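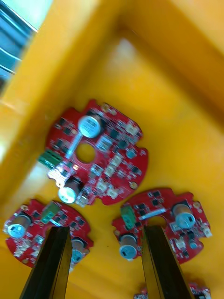 Comment ranger des cartes électroniques rondes dans un bac ?
À plat, composants vers le haut, sans les empiler. Les condensateurs debout sont les premiers à souffrir quand une carte pèse sur l'autre, et une patte fendue ne se remarque qu'au montage.

Je fais le tri des pièces de récupération chez Paneck depuis la rentrée. Plusieurs personnes m'ont demandé la méthode, je la note ici post par post.

Les cartes d'abord. Les rouges, avec le trou au centre, arrivent en vrac. Je les prends par le bord, jamais par le bornier vert, même s'il est bien placé pour les doigts. Il n'est pas fait pour porter le poids.

Pas de chiffon sec dessus. Un pinceau souple suffit pour la poussière, et on laisse le reste tranquille.

Le numéro de lot va sur le bac, au feutre effaçable. Le dernier lot de cartes était le 223. Demetrio Gallardo collait des étiquettes directement sur le circuit, on a passé une demi-journée à les enlever.

Pour le plan de travail : les bacs en plastique de part et d'autre, le plateau inox au milieu. Tout ce qui est en cours d'examen passe par l'inox, et n'y reste pas en fin de journée.

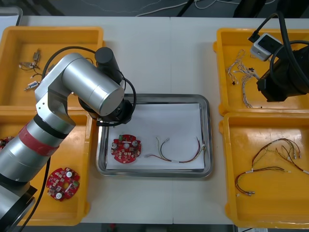

L'autre règle est de ne jamais mélanger deux familles dans un même bac, même pour cinq minutes. Un bac de câbles où traîne une carte, c'est une carte rayée par les cosses.

Ineke Wouters préfère des bacs plus profonds. J'ai essayé ceux d'Urden : on y met davantage de pièces, mais on ne voit plus le fond et on finit par tout renverser pour chercher une vis. Je suis revenu aux bacs plats.

Les faisceaux prennent le plus de temps. Rouge et noir, torsadés jaune-vert, bleu et blanc, avec parfois de petits repères blancs sur les fils. Ces repères, on les garde, même à moitié effacés – sans eux il faut tout sonner au multimètre.

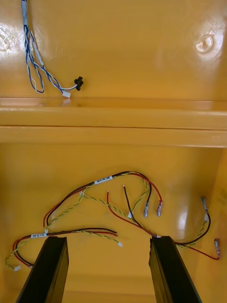
Faut-il jeter un faisceau dont un fil est coupé ?
Tout dépend de la longueur qui reste. S'il y a de quoi dénuder et sertir proprement, je le garde dans les « à reprendre ». Si la coupe est au ras d'un connecteur, je récupère les cosses encore droites et le cuivre part à la ferraille.

On ne démêle pas en tirant. On pose le faisceau à plat, on trouve les extrémités, on repart d'un connecteur vers le centre. Les paires torsadées, on ne les détorsade pas.

Chez nous un faisceau trié est enroulé large, tenu par un lien en tissu. J'ai commandé 500 liens en novembre, on verra combien de temps ils durent. Les colliers en plastique serrent trop et il faut les couper à chaque fois.

Kalkidan Chala vérifie les cosses à part. Elle en passe jusqu'à 700 dans une semaine chargée. Je ne m'y risque pas, ma vue n'est plus assez bonne.

Reste ce qui bouge : petits moteurs, relais, électroaimants. Un bac à deux compartiments leur convient bien, les fils ne vont pas se prendre dans les pièces d'à côté.

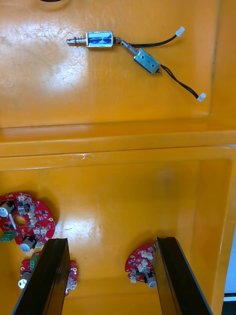 Comment vérifier un petit électroaimant à tige avant de le ranger ?
À la main, hors tension : on pousse la tige, elle doit coulisser sans accrocher et le ressort doit la ramener. Ensuite un coup d'ohmmètre sur les deux fils, au connecteur. Circuit ouvert, on l'écarte.

Pas d'huile sur la tige. Elle retient la poussière et la pièce colle un mois plus tard.

La fiche à remplir est dans le classeur Steinbach, étagère du bas. Heriberto Giraldo a ajouté une colonne pour la résistance mesurée, merci de la remplir.

Prochain fil sur les vis et les entretoises, quand j'aurai fini la caisse d'Odudberg.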